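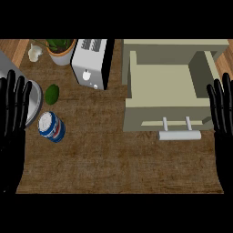 The kitchen counter scene in the students' simulator, with the drawer open and both hands free.

I had been promising Siiri Rätsep since last May that I would come and see what her robotics club gets up to, and I finally made the drive out to Kellum for their open afternoon. I got there a little after two, took a wrong turn by the gym, and was rescued by a very kind student named Tshepo Motaung, who walked me all the way to the computer room and talked about drawers the entire time.

Drawers are a big deal here, you see. The club has spent the term on a project they call Drunari, a make-believe kitchen that lives inside the computer, where a pair of black robot hands is supposed to learn small household jobs. There's a toaster on the counter, a plant, a garlic bulb, a soda can, and a cabinet with a drawer and a nice fat white handle. I could have looked at it for an hour (I more or less did!).

Unathi Ndlovu looks after the practice runs and keeps the log. They were up to 367 attempts at the drawer task when I visited, and 153 of those had been marked as good, which she told me with a perfectly straight face and then a grin. The trouble is mostly in the fingers. If they close too early they bump the front panel, and if they close too late the hand slides right along the bar.

I was allowed a turn myself with the controllers – a mistake on their part – and I put a thumb through the side of the cabinet. Wilson Quispe reset everything for me with one key and said the record for that was his.

There are 24 students in the club now, so they take the stations in shifts, and Charmaine Matlala brought around orange cake while people waited. Next term they want to try putting the garlic in the drawer and closing it again, all in one go. Siiri has already asked me back to see it, and I've told her to save me some cake.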